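The Robot That Learned to Ask for a Second Look

I have a confession to make before we get into the science: I went to Posham expecting to be bored. A friend had told me about a robotics group there that was teaching an arm to put away groceries, and I pictured a long afternoon of watching a machine drop things. I did watch it drop things (plenty of them!), but I also drove home with three pages of notes and a head full of questions about fruit.

The group is called Birkett, after the street their first lab was on, and the project is Plakel. Huiling Bai runs it. She talks fast, draws on whatever paper is closest, and started explaining her method before I had my coat off.

Most robots that learn from people learn by copying. You steer the arm through a job, over and over, and a computer program studies the recordings until it can do the job by itself. It works pretty well until something changes. Move the basket a hand's width, swap a lemon for a pear, and the arm may reach with total confidence for a spot where there's only air.

Bai's idea is simple enough that I kept waiting for the catch. Plakel trains several copies of the same program, each on a slightly different slice of the recordings. Before the arm moves, every copy says where it would go. If they agree, off it goes. If they don't, the arm stops short, shifts to get a different view, and they all vote again. Only when the second vote is also a mess does it call for a person.

"I wanted it to hesitate in the right places," she told me. "People do that all the time. You reach for a mug on a high shelf, you're not sure, you lean over and look."

The fruit task is the one they come back to most. There's a blue wire-grid basket, there's a piece of fruit out on the table, and the goal is to get the one into the other. A banana is a favorite test because of the curve. Grab it at the wrong angle and it swings around in the fingers, and then the tip catches on the rim of the basket on the way in. And the basket is already partly full in a lot of the trials, with grapes and an orange and so on, so there's the extra puzzle of where to let go.

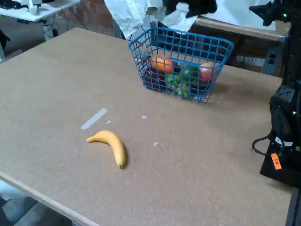

What the numbers say

The training set had 2,324 recorded runs, all of them steered by hand, and I don't envy whoever did the last few hundred. For the test, the team set up 301 new layouts the program had never seen and ran each one twice, first with plain copying and then with the voting turned on.

Plain copying finished 183 of them. With voting, the arm finished 46 more, and that's without counting the ones where it gave up and asked for help. I thought that sounded terrific. Bai was more careful. The second look makes every job slower, and she worries that a busy kitchen or a warehouse wouldn't put up with the wait.

There's another problem she brought up before I could. Sometimes all the copies agree and they're all wrong. It happens mostly when fruits of a similar color sit close together, and since there's no argument, there's no second look. The arm just sails in and grabs the neighbor. She has a couple of ideas about that, one of which involves training a copy on purpose to be difficult. I asked if she meant a devil's advocate and she wrote that down.

A smaller group over in Puncombe started repeating the test in August with their own arm and their own table, and Bai is waiting on those results before she changes anything big. In the meantime she's moving on to vegetables. Leeks, she says, are going to be awful.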